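Hermont 7 Stage Wedge: the floor monitor I keep selling to loud bands
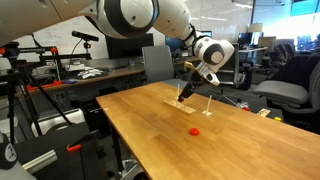
White arm over the wooden table, with the clear base and its upright peg under the fingers.

Price: $395 each
In stock, ships from our Khan Street shop

Okay, so I've played bass in bar bands for most of my adult life, and the thing I have complained about the most (ask anybody) is not being able to hear myself. You get up there, the drummer counts in, the guitar player has his amp at a volume meant for a football field, and you spend the whole night guessing. The Hermont 7 is the wedge that finally got me to quit whining, and I liked it enough that I started carrying it in the shop.

It's a small powered floor monitor. One woofer, one horn, and an angled cabinet you can lay down two ways, steep if you're standing right on top of it or shallow if you like to wander. I wander. The handle is cut into the side, and I can carry one in each hand up the back stairs at the Filtevov without stopping halfway, which I could never do with my old pair!

How it sounds: clear in the middle, where the singing lives. Jaruwan Chareonsuk borrowed two of them for a run of shows with her soul band last August and came back asking for a third. She sings soft and then very, very loud, and she told me she'd stopped pushing on the soft parts. The low end is only okay. If you're a drummer who wants to feel the kick in your ribs, get the bigger Hermont or put a sub behind you. I'd tell you the same thing at the counter.

Feedback is where cheap wedges usually get me, and this one behaves pretty well. There's a little notch switch on the back with three settings. I leave mine on the middle one and point the mic away from the horn like a grown-up. Loud enough? For clubs, yes, easily. We did an outdoor street fair with a pair of them and I was fine, though our keyboard player wanted more and kept giving me looks.

What's on the back: one combo input that takes a mic cable or a quarter-inch plug, a link output so you can chain a second wedge, a volume knob, a low cut button and the notch switch. The knob is recessed, so you can't kick it (I have tried, by accident, many times). The power cord locks in with a twist. Please don't lose that cord, the replacements take forever to come in.

Things I don't love: the grille paint scratches if you so much as look at it, and the power light is a bright blue that shines right up at your face on a dark stage. I put a square of gaffer tape over mine.

Buying more than one? A set of four with covers and link cables is $1,589. The covers are by Stimex, padded, with a pocket that fits the cord. I also have a few demo wedges at $353 each, all with scratched grilles and all working fine. Nuwan Marikar checks every one on the bench before it goes out, and he's pickier than I am.

Want to hear one first? Bring your own mic and your own bandmates if you can stand them, and we'll plug you in at the back of the shop. Weekday afternoons are best, before the drum lessons start.

Add to cart
Ask about demo stock
Hermont 7 manual and spare parts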